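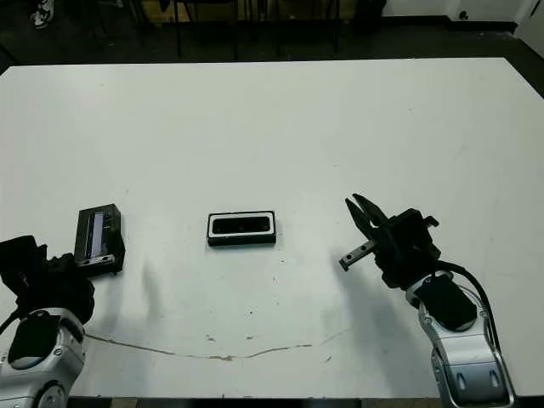 Care of White Work Tables

White matte tabletops show wear sooner than darker ones. Residents of Palholm are asked to observe the following when small electronic devices are set out for sorting or cleaning.

Lift devices; do not slide them across the surface. Lay them flat when not in use – a device stood on its edge may tip.

Leave clear space between items and keep cables along the sides of the table.

Wipe the top with a soft, damp cloth after the devices have been put away. Scouring powder must not be used.

Replacement cloths may be requested from Roswitha Janssen, Room 134.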